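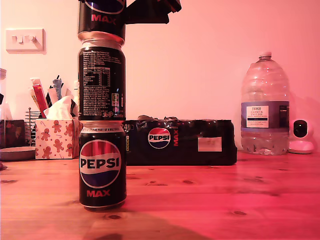
Tidau's stacking policy now learns from 3,971 demos, all of it done by hand on ordinary tabletops, and the group says the clutter is the point. No clean lab bench. In one run the arm is at a column of three Pepsi Max cans, gripper on the top one, with a tissue box and a big water bottle left standing nearby. Earlier work from the same people, back in April, used 1,839 demos and plain wood blocks. Blocks don't roll. Cans do.

The new bit is a short "settle" step — the fingers stay closed but go soft before letting go, so the can finds its own seat on the rim below. Melati Kwok, who wrote most of the code, calls the method Hulter. Two cameras, no force sensor.

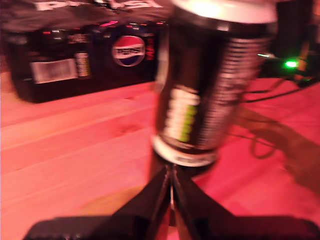 Results so far: 881 test stacks, scored by a second person who didnt know which version was running. Hulter beat the old policy on three-can stacks and was level on two. Slower though, some 2 seconds more per can. Tall slim cans are still the weak spot, they tip when the arm moves off too fast, and Herman Rahman's team at Gavley is looking at a speed limit for the first part of the lift.

Paper is out 27th September. Code to follow, no date on that yet. Glass jars are next, acording to Kwok — "plastic ones first, maybe."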